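The Low Cabinet: A Note on Its Reorganisation

April 9, 2021 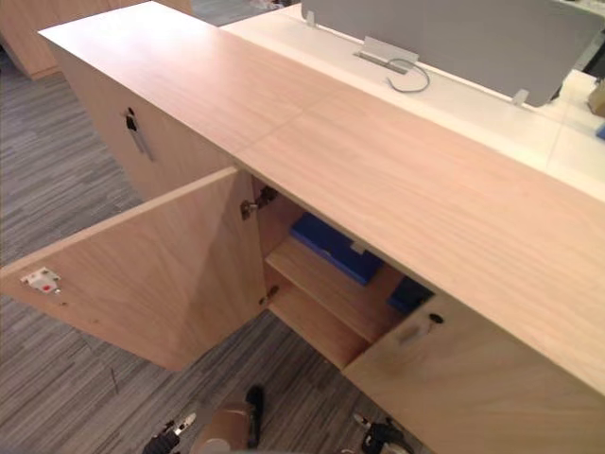
The low cabinet with its left door open.

Readers of this blog will be aware that the study has been under review for some time. I am pleased to report that attention has now passed to the long wooden cabinet, acquired from Havlíček for 900 crowns.

The concealed hinges are to be adjusted before any further papers are admitted. The shelf is reserved for household accounts, and correspondence will be kept beneath it. Documents more than seven years old will be removed to the attic.

I am obliged to Hedvika Zeman for her advice on the lock. The top is to be kept clear of cups.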